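# plaltero-hours

4 min read

Plaltero is a plain-text register of opening hours for small public libraries, together with the script that checks it. The register covers 61 branches in the Plundside and Miranda areas. It was started to replace a shared spreadsheet in which the same branch could appear under three spellings.

Maintainer: Emerson Caldeira

## Contents

- `branches.csv` – one row per branch, with ID, name, area and postal address
- `hours.csv` – one row per branch per opening interval
- `closures.csv` – exceptions to the regular hours
- `rooms.csv` – reading rooms, children's corners and other spaces with hours of their own
- `check.py` – validator, standard library only
- `CHANGES` – hand-edited, newest entry first

## Format

All files are UTF-8 with Unix line endings. The separator is a comma. Fields are quoted only when they contain a comma or a quotation mark. Empty means unknown. A branch that is closed all day has no row in `hours.csv` for that day, and its `confirmed` field in `branches.csv` is set to `y`. If `confirmed` is blank, a missing row says nothing either way.

Times are local and use the 24-hour clock, as in `09:30` or `17:00`. Intervals may not cross midnight. A branch that closes for lunch gets two rows:

 branch_id,day,open,close
 PL-014,2,09:30,12:30
 PL-014,2,13:30,17:00

Days are numbered from 1 to 7 following the ISO convention. Earlier versions started at 0, and a few downstream scripts still assume this. They should be fixed at their end.

Branch IDs are never reused. When a branch moves to a new address it keeps its ID. When two branches merge, both IDs are retired and a new one is issued, with the old IDs listed in `replaces`, separated by a space.
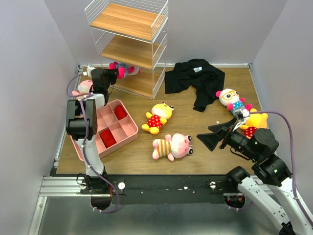 Room hours are stored separately from branch hours and must fall inside them. The validator treats a room that opens before its building as an error. Rooms reached by a separate entrance are exempt if `own_door` is set to `y`. A room with no hours listed is assumed to follow the branch.

## Sources

Hours for the Plundside branches were copied from the notices posted at each door. Hours for Miranda came from the printed leaflet issued in August and were then checked by telephone. Where the leaflet and the branch disagreed, the branch was taken as correct and the difference recorded in `note`.

Of the 61 branches, 36 have been confirmed by phone or e-mail. The others rest on a single source and should be treated accordingly. The `source` column takes one of `door`, `leaflet`, `phone` or `mail`.

## Running the validator

 python3 check.py --dir .

The exit code is 0 if no errors were found, 1 for errors and 2 if a file could not be read. Warnings do not change the exit code. Use `--strict` to turn them into errors. Output stops after 100 messages unless `--all` is given.

The most common errors are overlapping intervals on the same day, a closing time typed in 12-hour form and trailing spaces in branch names. The first two have to be corrected by hand. The third is handled by `--fix-space`, which rewrites the file in place – commit first.

## Known problems

- Summer hours are entered as closures plus extra intervals. It works but is hard to read. A `season` column has been proposed in issue 3.
- The Sovari export drops the second interval of a split day. Files produced by Sovari should not be merged back into the register.
- Mobile library stops are not covered. They have a route as well as a timetable, and the current tables have no place for one.
- Accented characters in street names are inconsistent for Miranda. The leaflet printed them in capitals without accents.

## Corrections

Open an issue with the branch ID, the correct hours and where you saw them. Please do not send edited spreadsheets – they usually arrive with the times converted to decimals. Corrections to more than one branch can go in the same issue.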